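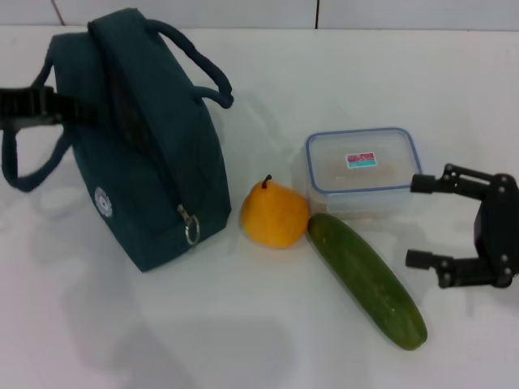

*Tisch 4 - Brotzeittasche, Birne, Dose, Gurke. Greifer rechts, offen.*

Dezember 2025, spät, bin müde, schreib es trotzdem noch auf, sonst ist morgen alles weg.

Offener Nachmittag bei Nilero in Ponditz. Hingekommen mit dem Bus, der natürlich zu früh abfuhr, also den nächsten genommen und die Begrüßung verpasst. War wohl nicht schlimm. Garderobe voll, Mantel über den Arm, die ganze Zeit geschwitzt.

Halle kleiner als gedacht. Vorne die alten Sachen, Förderband, ein Palettierer hinter Gitter, den kennt man. Hinten die Tische vom Projekt Podada, deswegen war ich ja da. Aufgabe an Tisch 4: Lunchpaket packen. Klingt nach nichts. Türkisdunkle Kühltasche mit Reißverschluss, durchsichtige Dose mit hellblauem Rand, eine Gurke, eine Birne. Alles soll am Ende in der Tasche sein und die Tasche zu.

Erster Durchgang: Gurke. Greifer kommt von der Seite, zögert, geht noch mal zurück, setzt neu an. Dann hat er sie, schief, aber hat sie. Ein Kind hinter mir hat laut geklatscht, dann alle. Zweiter Durchgang dieselbe Gurke, und sie rollt weg. Der Mann am Rechner hat sie wieder hingelegt und nichts gesagt, fand ich sympatisch.

Birne fand ich am spannendsten. Vorher gewettet (mit mir selber), dass er sie zerdrückt. Hat er nicht. Man sah danach nicht mal eine Stelle. Gefragt, wie viel Kraft da eingestellt ist, Antwort war lang und ich hab die Hälfte nicht verstanden, irgendwas mit Strom am Motor und dass es keinen eigenen Sensor in den Fingern gibt. Nachlesen!!

Die Dose ging gut. Reißverschluss ging gar nicht. Der kleine Ring am Schieber baumelt, und jedes Mal, wenn der Finger hinkommt, hängt er woanders. Nach 7 Versuchen abgebrochen, Tasche von Hand zugemacht. Sie arbeiten daran, hieß es, im Januar soll es eine neue Fingerspitze geben, schmaler. Bin gespannt.

Zahlen vom Plakat, abgeschrieben so gut es ging:
- 762 Durchgänge mit dieser Tasche bisher
- über 300 davon nur für den Reißverschluss
- den Rest hat mir jemand mit Rucksack verdeckt

Kaffee gab es im Nebenraum, von der Bäckerei Gunawardena, dazu so Kardamomschnecken. Zwei gegessen. Die zweite war ein Fehler, die dritte hab ich dann eingepackt.

Gespräch am Stehtisch mit einer Frau aus einer Großküche. Sie meinte, bei ihnen wär nicht das Greifen das Problem, sondern dass jeden Tag was anderes geliefert wird, mal krumme Gurken, mal welche in Folie. Gute Frage eigentlich - hätte ich vorne am Tisch stellen sollen. Hab ich vergessen. Dafür hab ich gefragt, was die Anlage kostet, und ein Lächeln bekommen.

Was mir noch im Kopf rumgeht: wie langsam das ist. Ich pack so eine Tasche morgens im Halbschlaf, mit einer Hand am Wasserkocher. Und trotzdem stand ich fast eine Stunde davor und wollte nicht weg. Die Führung durch die Werkstatt deswegen auch noch verpasst, egal.

Rückfahrt im Dunkeln, Regen, Handschuh verloren, den linken. Morgen bei Nilero anrufen, ob er an der Garderobe liegt. Und Gurke kaufen, hab jetzt Lust auf Gurkensalat.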